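Teaching by hand: recording your first bedroom tidy-up set

So you want to show a robot how to put small things away, and you have a pair of hand-held grippers and a free afternoon. Great! This is my favorite kind of recording to do, and you can get a decent first set at home.

I'm assuming both grippers are charged and paired with Jarkell (the recorder we use at Flikwood). If they aren't, do the setup page first and come back.

What you need

Two hand-held grippers
A soft surface and a hard one
A few everyday items of different shapes
A basket, box or drawer to put them in

Step 1: Pick a real room

Please don't clear everything out! My early demos were all on a bare white table, and the policy we trained on them fell apart the minute Aurélien Pons tried it in his own apartment. Patterned walls, clothes on the bed, stuff under the desk: leave it all. Do shut off the ceiling fan if there's one turning over your head, as moving shadows made our tracking drift.

Step 2: Set out the items

Put out two or three things at a time. I like to mix something with a handle and something thin and flat, so the set has a couple of very different grasps in it. A mug and a phone case make a lovely pair. Lay the mug on its side for some takes and stand it up for others, and turn the case over now and then so its open side faces up.

Plush blankets are wonderful for practice. The surface gives a little when you press, so you can get a fingertip under a flat edge that would be miserable to lift off glass.

Step 3: Get into the start pose

Hold both grippers over the near side of the surface with the fingers open and the pads facing each other. Stop just short of the first item and count to three before you move. Jarkell uses that pause to find the start of the take.

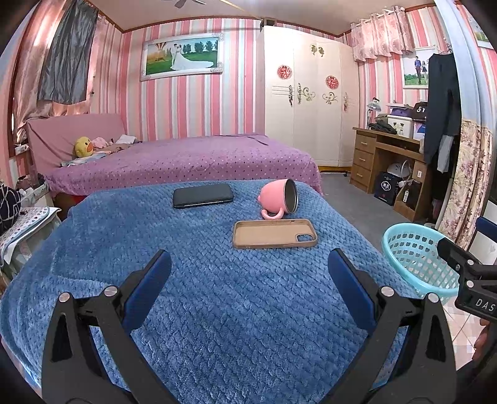 Step 4: Make the grasp

Go in slower than feels natural. For a flat case, come in level and close on the long edges. For a mug, try the handle in some takes and the rim in others (keep a note of which, you'll want to sort them later). If you fumble, keep going and fix it! A recovery is worth having, and the Bermúdez set we trained on in March had 294 of them.

Step 5: Place and let go

Lower the item all the way before you open the fingers. Dropping it from a height is the habit I see most in new people, and the robot will copy it faithfully. Then back straight off, return to the start pose and end the take.

Step 6: Change something, repeat

Shift the items, swap hands, come in from the other side. I do six takes per layout and then rearrange. Our full tidy-up set ended at 1,056 takes, but you can train a small test model well before that and see where it struggles.

Before you upload

Play back one take from each layout and check that the finger pads stay in view during the grasp. Delete any take where the tracking jumps. Then name the folder by room and surface and send it to Endside for syncing. Uploads started after 6 p.m. get picked up the next morning.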